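Hand-held gripper: left finger pad tearing along one edge, right pad fine
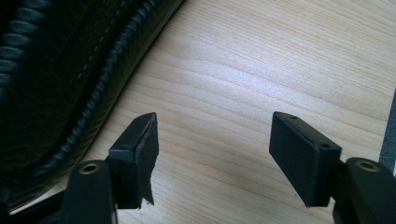 Left pad with the torn edge, right pad still square. Black bag at top left is what I was practicing on.

Posted by eltley_bench in Grippers and End Effectors

I have a hand-held two-finger gripper built from printed parts, trigger operated, with a camera looking down past the fingers. The fingers are black plastic with brass threaded inserts in the face. Each finger carries a rectangular black rubber-like pad, held on with small screws. I bought the pad material as an offcut from a surplus seller, so I can't tell you what it is. It was sold as "rubber sheet, black."

The left pad has started to come apart. The material is ragged on the far edge and there are flaps hanging down, as if a layer is peeling away. The lower corner is jagged. The right pad was cut from the same offcut on the same day and still has clean edges and square corners.

What I have been doing with it: picking up and moving household things on a table at home. Mugs, boxes, a book, and lately a black leather bag with ribbed piping along the edge. I grab the bag by the piping quite often, as it gives the fingers something to close on. I had done over 800 grasps in total when I noticed the damage, going by the recording log. I do not know how many of those were on the bag.

Things I have checked:

The fingers close parallel as far as I can measure with a cheap caliper.
The screws on both pads are snug.
There is no play in the left finger that I can feel. There is a small amount in the right.
The trigger return spring is the one that came with the kit.

Things I have not checked: closing force (I have no way to measure it), and whether both fingers reach the center line at the same time.

What I would like to know is why only one pad is failing, and what to replace it with. I would prefer a sheet material I can cut with a knife. I have a printer that can run flexible filament but the results have been poor. I would also like to avoid changing the look of the pads too much, as I have a set of recordings made with the black ones and the fingers are visible in every one of them.

Also, is it acceptable to keep using it as it is until the parts arrive? The grip itself still feels normal.

Adoración Pacheco
Accepted reply

You have two problems and they should be handled separately. The first is uneven load and the second is the material.

On the load. With a mirrored linkage, both fingers should meet an object at the same moment only if the object is centered. A person holding a gripper by hand does not center it. You line up one finger against the object and then squeeze, and most people use the same finger each time. That finger is dragged into position against the surface and takes all of the sliding, while the other one arrives square and mostly sees compression. Sheet rubber tolerates compression very well. Sliding with a load on the edge is what starts a tear.

The piping is a likely contributor. A ribbed edge under a pad works like a coarse file if there is any movement, and the far edge of the pad is the part that reaches it first. I can't tell from one photo that this is what did it. You can test it without any instruments:

Put a strip of masking tape across the face of each pad, wrapped a little over the far edge.
Rub the tape with a soft pencil until it is evenly gray.
Do 30 grasps on the bag in your normal way. Don't try to be careful.
Remove both strips and compare them.

If the left strip is scuffed at the edge and the right one is only pressed flat, you have your answer. Repeat with a mug. If the mug gives you the same pattern, the cause is your approach and the bag only made it faster.

Then check the center line. Close the gripper slowly on a thin card held in a vise, with the gripper body clamped and the card exactly between the fingers. If the card bends toward one side before both pads touch, one finger is leading. On printed linkages the usual reason is a pivot hole that has worn oval. You mention play in the right finger. I would look there first. A loose finger gives way and the stiff one does the work, so it would be quite normal for the pad on the stiff side to suffer.

On the material. Peeling in a layer suggests either a skinned foam or a laminated sheet. Both are common in surplus lots and both are poor choices here. Once the skin is cut, the core has little tear strength. Look at the torn edge with a magnifier. Visible cells mean foam. A clean step between two surfaces means laminate - in that case the whole offcut is suspect, including the right pad.

For the replacement I would use solid neoprene or solid polyurethane sheet. Polyurethane has much better tear resistance and is what I run. It is slightly shinier than what you have, which can be fixed with fine abrasive paper. Ask for black, and ask for a stated hardness. Somewhere near 80 Shore A is too hard for smooth mugs, so go softer than that if the supplier gives you the option, and try a sample before cutting a full set.

Cutting and fitting:

Cut with a new blade in a single pass against a steel rule. A second pass leaves a small notch, and a notch is where the next tear begins.
Round the far corners slightly. Square corners look tidy and fail first.
Punch the screw holes. Do not drill them, and do not pierce them with the screw.
Tighten until the head just seats. If the sheet bulges beside the head it is too tight.
Replace both pads together, from the same sheet. A new pad opposite an old one will give you different friction on each side and the object will rotate as you lift.

On using it as it is: for practice, yes. For recordings you intend to keep, I would stop. A pad with loose flaps does not contact the object in the same place each time, and a flap can fold under and change the grip without your feeling it at the trigger. Mark in your log where the damage begins if you can find it. If the camera sees the far edge of the pad, go back through the recordings in steps of a few dozen and you should be able to bracket it within an evening.

Nosham_Tools

Just flip it. Take the left pad off, turn it round so the torn edge is at the back and carry on. I got 4 months out of a pair doing that. Superglue on the flaps works as well but it goes hard and it will mark anything shiny.

Not sure it matters what rubber you use. I used bicycle inner tube over a bit of ply and it was fine.

eltley_bench

Flipping will not work on mine. The holes are not symmetrical, so the pad only fits one way up. I could punch new ones, but if the sheet is failing I would sooner cut new pads.

I did the tape test. On the bag, the left strip was worn through at the far edge and the right one was nearly untouched. On a mug, the left strip was scuffed in the same place but not through. So it is mostly my approach, made worse by the piping. I do line up with the left finger. I had not noticed until I was looking for it.

The torn edge under a magnifier shows a clean step and no cells, so laminate.

I have ordered polyurethane sheet in two hardnesses from Echevarría and will cut a pair in each.

Adoración Pacheco

That is consistent. While the pads are off, check the brass inserts in both fingers. If the left finger has been taking the load, the insert on that side may have begun to turn in the plastic. Run a screw in by hand and see whether the insert moves with it. If it does, reheat it with a soldering iron and let it set before you load it. If it pulls out completely, the hole is finished and you need a new finger.

gistthorpe_mike

One addition on the recordings. When I changed pads I kept the outline exactly the same and sanded the face matte, and I saw no difference in how the trained policy behaved. When I changed the pad length by a few millimeters it got noticeably worse at thin objects. So I would trace the right pad before you throw it out and use that as the template - include the screw holes in the tracing. Rounding the corners as described above made no difference that I could measure.

Keep the old right pad. It is useful as a reference if you ever have to print a new finger.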